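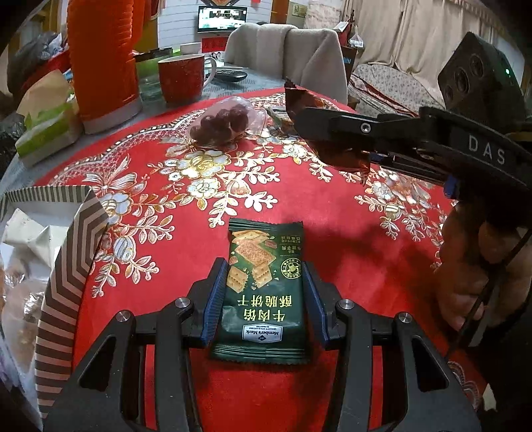 How to budget for your first pair of hand-held grippers

When Minoru Nagano and I first sat down to price up a kit for collecting handling data in people's homes, we wrote one line on the sheet: grippers, 2. It took us until May to find all the other lines, so I've set them out in the order I'd tackle them now.

Step 1. Write down what you want picked up

Do this before you open a single catalogue. Snack packets, fruit in bags, a mug with a handle — they all ask different things of a finger pad. Note the widest item and the most slippery one, and send both to the supplier. Umia and Arai each answered us kindly and quickly once we did.

Step 2. Price the pair, then the pads

A second gripper costs the same as the first, but do ask about a discount, as Omus gave us one without any fuss. Pads are sold apart from the arms and they do wear. Kumiko Koyama keeps our stores, and she now orders 50 at a time and puts the box on its own line, so it can't get swallowed up by "sundries".

Step 3. Add cables, cameras and storage

Ask whether the camera comes with its mount and cable. Ours didn't, and a spare cable for each hand is money well spent (I'd buy it even if you have to trim something else).

Step 4. Set aside money for the table

Cloths, trays and groceries feel too small to plan for, but they add up. We allow for 52 visits a year and give each one its own little shopping allowance. Glossy wrappers, clear bags and a busy embroidered cloth make for a nicely varied session, so let people shop freely!
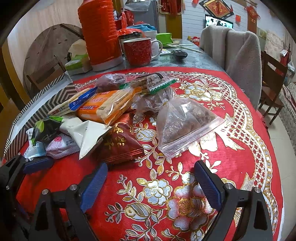
Step 5. Plan the hours

Our first year came to 260 hours of handling, and the people doing it need paying for setting up and tidying away as well. Kaede Furukawa adds a tea break to every booking, and I'd urge you to do the same.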